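How to Track Down an Arm That Swings When It Should Creep

If you run a small tabletop arm for long enough, sooner or later it will do something that makes you step back from the desk. Ours did it on a Tuesday evening in February. We had asked for a slow reach over a blanket, the kind of move that normally takes long enough to sip your tea through, and the arm went across the table as if it were swatting a fly. It came to no harm and neither did we, but it took me the better part of a week to find out why, and I'd like to save you some of that week.

I'll go through it in the order I wish I had done it, which is a good deal tidier than the order I really did it in. You'll need a way to cut power, your control script, and a notebook or a plain text file. A second person is a great help for the middle part. Mine was Kusum Kaushik, who has far more patience with logs than I do.

Before you touch anything

Cut the power at the supply. I know it's tempting to send a stop command and carry on typing, but a stop command travels through the very software you've just stopped trusting. Use the switch, or pull the plug if your supply has no switch. Put a hand under the upper arm first if you can do it from the side without leaning into the arm's reach, as many small arms go limp the moment the motors lose power and will drop onto whatever is below. If you can't reach it safely, let it drop. A scuffed gripper is a cheap repair.

Once it's off, leave the pose alone for a minute and write down where everything ended up. Which way is the gripper pointing? Are the cables looped freely or pulled tight around the base? I skipped this the first time and moved the arm straight back to its rest position, and I spent the next two evenings guessing.

Save your log before you restart as well. Our script cheerfully wrote over the old file every time it launched — a choice I had made myself, I'm sorry to say — so the first fault left no record at all.

Make it happen again, gently

A fault you've seen only once is very hard to fix, so the next job is to bring it back under conditions you can live with. Turn the torque limit down as low as it will go while the arm can still lift itself. Ours sits at 1500 for ordinary work, and for testing I dropped it to 60 percent of that. Stand outside the full reach of the arm, keep one hand on the power switch, and have your helper start the move.

Keep the setup as close to the original as you reasonably can, but take away anything heavy, sharp or dear to you. I was slow to learn this one. 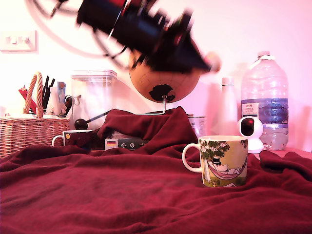

The arm in mid-swing, passing over the globe.

You can tell from the smear how fast it was going compared with everything else on the table. It's the same routine that should have given us a slow, steady reach, and the gripper should have been easy to follow by eye. I'd also point out the Moomin mug in the foreground, which I am very fond of and which has since been given a shelf of its own. The big water bottle has been moved too, and I'd urge you to do the same with yours. Drinks and power supplies make poor neighbors, even on a good day.

Once you can repeat the fault, run it several times and change one thing between runs. Kusum kept the list and I did the fiddling, and that division of labor suited us both.

Check the mechanical side first

With the power off, move each joint slowly by hand through its whole range. You're feeling for a tight spot, a loose horn or a click that wasn't there last month. Then follow the cables from the gripper all the way back. A cable that catches can hold a joint back for a moment and then let go, and when it does the joint may leap to catch up. Ours run in wide loops, and I was quite sure for a whole evening that they were to blame. I tied them, retied them and ran the move again, and the swing came back exactly as before.

Push each connector home while you're there, and look at the supply voltage under load if you have a meter.

Then look at what the arm was told

Open the log and put two columns side by side: the position the script asked for, and the position the joint reported. If the commands change smoothly and the joint doesn't follow, go back to the hardware. If the commands themselves jump, your hardware is probably just being obedient.

Kusum found our jump at line 57. The shoulder command went from a small step to a huge one between two updates, with nothing in between. The planning part of the script had paused for a moment, and when it woke up it skipped every step it had missed and sent the latest target all at once. The speed limit I had set so carefully lived in the planner and was passed over completely. Nothing further down the line was checking.

The fix

Put a limit on the size of each step in the last piece of code before the motors, so that every command has to pass through it no matter where it came from. In ours, if the new target is farther from the current reported position than the allowed step, the command is trimmed to the allowed step and a warning goes into the log.

Then add a second check for time. If more than 100 milliseconds go by without a fresh command, the arm holds where it is and waits for a person to press a key. Shakuntala Prajapati read an early draft of this page and asked me why it shouldn't simply resume by itself. I did try that. It resumed while my sleeve was over the table, and I didn't care for it.

Test both checks on purpose, with the torque still turned down. Send one target that is much too far away and see that it gets trimmed. Pause the script by hand and see that the arm holds. Only then bring the torque back up, a little at a time, repeating the slow reach at each setting.

Give your log files a name with the time in it, too, so that a restart can't wipe out the one you need. If you change the planner later on, run both tests again before you put anything breakable back within reach.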